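Water, Oil and the Cold Months: A Formulation Chemist on Hand Cream

Wednesday, December 23, 2020

Bouazza is a contract laboratory that develops creams and lotions for smaller brands. Its senior formulation chemist has worked on emulsions for most of her career and asked that her name be left out, as the lab's clients prefer to deal with the market themselves. We spoke by phone on the subject of hand cream, which has taken up more of her schedule this year than in any previous one.

The reason is frequent washing. The outer layer of the skin, the stratum corneum, consists of flattened cells in a matrix of lipids. Soap removes some of those lipids along with the dirt, and water then evaporates from the skin faster than it should.

"People describe their hands as dry and assume they need water," she said. "They have just had them under a tap. The water is leaving because the barrier that holds it has been thinned out, and most of what I put in a cream is there to slow that loss."

Three classes of ingredient

She sorts the working part of a formula into humectants, emollients and occlusives. Humectants, of which glycerin is the most common, bind water. Emollients fill the gaps between cells and make the surface feel smooth. Occlusives sit on top and limit evaporation.

Petrolatum is the strongest occlusive in ordinary use. It is also greasy, and that limits how much can go into a product meant for someone who will pick up a pen or a phone a minute later.

"Everything in this category is a compromise with grease. If I were allowed to ignore how it feels, the job would take an afternoon," she said. "The client wants it to disappear into the skin, and the part that protects you is the part that stays on the surface."

Her usual approach is an oil-in-water emulsion with a moderate level of glycerin, a fatty alcohol for body, and a smaller amount of petrolatum or a silicone. Glycerin on its own turns sticky as the level rises. Starch or a light ester can mask this to a degree.

Making the emulsion

The two phases are heated separately, combined and sheared. On the bench unit at Bouazza the homogenizer runs at 3000 revolutions per minute during this step. The batch is then cooled under slow stirring. Fragrance, if there is any, and heat-sensitive preservatives go in near the end.

Cooling is where she sees the most trouble. Fatty alcohols form a structured network as the temperature falls, and the final thickness depends on how quickly this happens and how much the batch is disturbed.

"I have had the same formula come out as a lotion and as something you could stand a spoon in. Same raw materials, same balance. Somebody had changed the chilled water setting."

A project with the internal name Romurano, a fragrance-free cream for food handlers, went through six rounds on this point alone. The thickness was acceptable on the day of manufacture and kept rising for a week afterward. The team lowered the cetyl alcohol and replaced part of it with a polymer thickener, which settles sooner.

Stability samples are held at room temperature, in a refrigerator and in a warm cabinet, and another set is frozen and thawed repeatedly. She regards the freezing test as the useful one for January sales, when cartons may sit in an unheated truck. Skastness, a barrier cream the lab worked on for outdoor crews, separated on its second thaw and had to be rebuilt with a different emulsifier.

The container matters too. A tube exposes less of the product to air and fingers than a jar does, so the preservative system has an easier time. The 30-gram size sells well in winter because it fits in a pocket. It also has a large surface area for its contents, and water loss through a thin plastic wall has to be measured by weight over the full storage period.
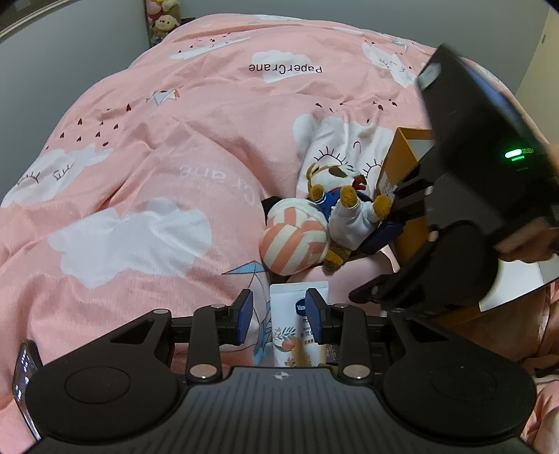 How much, and when

On use, her advice was brief. Apply cream after washing, while the skin is still slightly damp, and cover the backs of the hands and the areas between the fingers. Most people treat the palms first, where the skin is thickest, and have little left for the knuckles, where cracks tend to start.

"Quantity is the variable I can't control from the lab. We test at a fixed dose per square centimeter. At home people use less than that, then report that the product is weak."

Rings should come off first, as soap residue collects under the band. At night a heavier ointment makes sense, with cotton gloves if the skin is rough. Hands that are cracked, bleeding or itching for more than a short period should be seen by a doctor. In her view a cosmetic cream should not be expected to treat dermatitis, and the lab declines claims that suggest otherwise.

She was cautious about labels as well. "Unscented" can mean that a masking fragrance has been added, and readers with a known allergy should look for "fragrance-free" and still check the ingredient list. Ingredients are listed in descending order by weight down to one percent. Below that level the order is free, so a plant extract printed ahead of the preservative may be present in a trace amount.

The next item on her bench is a request from Pramov for a cream that can be used under disposable gloves. Petrolatum and mineral oil weaken natural latex, so both are excluded, and the current draft relies on glycerin and dimethicone. The first stability samples go into the warm cabinet in January.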